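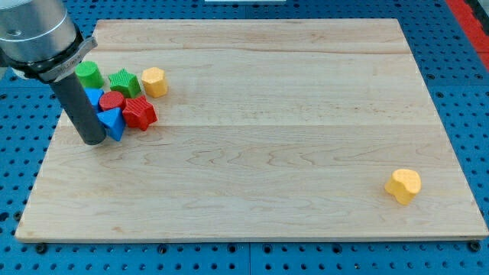

Saturday, August 1, 2020

Shape-sorter blocks, second look. Shadi wants the set signed off for the sorting work by September and I am not there yet.

Her argument is that the shapes are different enough that color doesn't matter. I don't buy it. The green star is fine, you could tell a star from across the room. The yellow prism is the one that bothers me. I wrote it down as a hexagon last time, Inese wrote it down as an octagon, and we were both looking at the same pile. If two people at the same bench can't agree on a name, the label sheet is worthless. Changed it to "yellow, many-sided" for now. Ülle hates that. She can suggest something better.

The cylinder is called a "circle" on Daichi's sheet and a "cylinder" on mine. Same problem, smaller. It stands well on its flat end, and I have no complaint about it apart from the name.

Texture: the cross-hatching on the faces is supposed to help with grip. That is what the Somitz page says, anyway. I have seen no numbers. Rubbed a few with a thumb and they feel a little less slick than the old plain ones, but a thumb is not a measurement and I was expecting to feel a difference. Dilani's slope test would settle it. Tilt the board 15 degrees, set a block down, see if it creeps. Not done yet.

The board. Pale maple, planks joined, two seams I can see without hunting for them. Everybody keeps telling me it is flat. Maybe. The lower seam has that wavy grain toward the middle and right, and I keep thinking I feel a ridge there, though it could be the pattern fooling me. Want a straightedge along it before anyone blames the blocks for tipping. Also want to know if it moves with the weather. Kļaviņa told us it wouldn't, but they also told us delivery in 2 weeks.

Layout: the tight cluster on the left is Shadi's idea, to make it hard. Fair enough, but we have only tried it one way. A pile that always sits in the same corner tests the corner as much as the pile. I'd like 4 layouts minimum, including one right across the lower seam.

To do
Straightedge on both seams
Slope test, new blocks and old
One set of names, agreed with Daichi and Ülle, on one sheet
Ask Inese where she put the old set

No sign-off until the first two are done.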